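The gray chest and the snack problem

I have been promising to write about the gray chest of drawers for weeks, and every time I sit down to do it I get up again to see what's in it. It came from a house clearance on Zawadzka, it cost me 12 dollars, and the man who sold it helped me get it into the back of the car (it went in sideways, with one drawer riding on the passenger seat like a guest). I had a whole plan for stripping it. I bought the stripper and everything! Then I put it against the wall by the stairs, set my keys on it, and that was the end of the plan.

The gray has grown on me. It's a flat sort of color, a bit scuffed on top, and I've stopped seeing the scuffs as something I ought to fix. I did rub a little Plemero wax into the drawer runners, so now they slide the way drawers should, and I changed the paper lining while I was in there.

What I hadn't planned on was that the top would become the snack counter. You know how it goes in a house where people are always on their way somewhere. Somebody puts down a soda for one minute while they find their shoes, and then a chocolate bar shows up next to it, and before supper there's a small grocery store by the stairs.

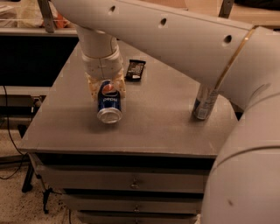 What the drawers are for

After a good deal of shuffling I've settled on a system, and I'm rather proud of it. The top drawer is for the things we grab on the way out: gum, tissues, the flashlight, bus passes, the good scissors (which are never there, but that is where they live). The middle one is for snacks that don't mind being warm, so crackers, nuts and candy bars. The bottom one holds the cloth shopping bags, folded if I did it and stuffed if anyone else did.

Cans are the trouble. I tried keeping them in the middle drawer, on their sides, and every time I opened it they all came rumbling forward and then rumbled back again when I shut it. It sounded like a bowling alley, and it woke the dog. I tried a Skindov basket from the hall closet, which was too tall by a hair. Then I cut down a shoebox, and I have to say the shoebox has been wonderful. It sits in the front half of the drawer and holds them snug, and the candy goes behind.

So the evening job, if you can call it a job, is clearing the top. It takes 2 minutes. Anything open goes to the kitchen sink, anything unopened goes in the shoebox, and chocolate goes behind the shoebox or into me, depending on the day I've had.

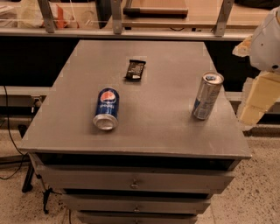 Sikska wrote to me after my last post that cans should never go in a drawer at all, that a low crate on the floor beside the chest would do the same work and leave the drawer free for mittens once it gets cold. I've been turning that over ever since. There is a gap on the left side, between the chest and the stairs, and a crate might just go in it if I moved the umbrella stand. I'd miss my shoebox, though. I'm going to measure the gap tomorrow morning, before the house is up and somebody puts a boot in it.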